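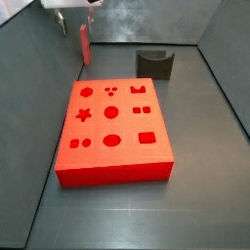
Big red shape sorter finds a home at the Billinell toy library

April 14, 2026

If you've ever sat on the floor with a toddler and a shape sorter, you know how the afternoon goes. The circle goes in, the square goes in, and then you both spend ages turning a star around and around while the snacks get cold. I have done a lot of this. So when the Billinell toy library said it had a new sorter on its list, and that the thing has nine openings in the top and hardly an ordinary one among them, I put my coat on and went to have a look.

It's a wide, low box in a red that leans toward orange, with the openings laid out three by three. There's a plain circle right in the middle, which I was very glad to see, and a five-pointed star next to it. After that it gets more interesting. One spot has three little round holes grouped in a triangle. Another has two small squares side by side. Then there's one where a small square and a small circle share a spot, and I stood there for a good minute trying to picture the piece that goes with it (two pegs on one handle, the woman at the desk told me, and she said it as if everyone knew).

My own favorite is the crown. Some people at the desk call it the M, and I can see it, it has the two points and the dip in the middle. But I have a four-year-old at home who wears a paper crown to breakfast, so it's a crown.

The sorter comes from Barrios, a small workshop over in Trokow that makes play and learning things for libraries and preschools. The toy library picked it out of the spring catalog, where it's listed as number 2426, and it's being added to the lending shelves this month. It goes out in a cloth bag with its pieces and a card showing which piece belongs where. Please don't lose the card! I say this as someone who has lost the card to nearly everything I ever borrowed from there, including a wooden train and a very complicated marble run.

Borrowing works the same way as for the other big toys. You need a household membership, you can keep the sorter for two weeks, and you can renew it once if there's no waiting list. There is going to be a waiting list. Three families had already put their names down when I got there, and I made it four.

I asked what age it's meant for, and the answer was a bit loose, which I liked. The catalog says two and up. The desk says the little ones will mostly go for the circle and the big square, and that's fine, they can leave the rest for later. The older kids tend to head straight for the odd ones.

What I noticed is how much of the difference is down at the small end of things.
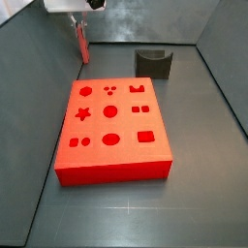
Take the circle and the oval, which sit one in front of the other. The oval is wide and a little bigger, and to a grown-up they look nothing alike, but I can tell you from experience that a two-year-old will try a round piece in an oval hole with total confidence. Same with the squares. There's the single one with the soft corners, then the pair of small ones, then the small one that comes with a circle for company. A child who has just gotten the idea of "square" is going to have some thinking to do – and so is whoever is sitting next to them.

Then there's the one in the back corner, on the left if you have the star on your left too. It's round, more or less, but the edge isn't smooth. I'd have called it a flower. The card calls it "the cookie," so I guess that's settled.

One thing I'd mention to anyone planning to borrow it is the color. The box is red and the openings are red too, just a deeper red, so your child won't get any help from matching colors the way they do with those rainbow sorters. You have to go by the shape. I think that's a plus, though I can imagine a tired parent at five o'clock feeling differently. Try it near a window or under a good lamp.

It's also a large toy, so measure your shelf first. Ours is going on the floor beside the couch, where everything ends up anyway.

For those who haven't been in, the toy library is in the old Belevum building, the one with 1881 over the door, up the stairs and to the right. The stroller ramp is around the side. They have some 1316 toys and games on the books at the moment, from bath boats to full-size chess, and a household membership is 40 dollars for the year. Bring something with your address on it when you sign up.

There's a play morning planned for later in April where you can try the new sorter before you borrow it, along with a couple of other things from the same catalog. I've heard there's a set of stacking rings in there and a balance game that the desk was a little too excited about. The date hasn't been set yet and will go up on the board by the entrance. Socks only on the mats, please, and leave your coffee on the windowsill.

If you've still got the spring puzzles at home, by the way, they're due back before the play morning. I have two of them under my couch, so I'll see you in the line.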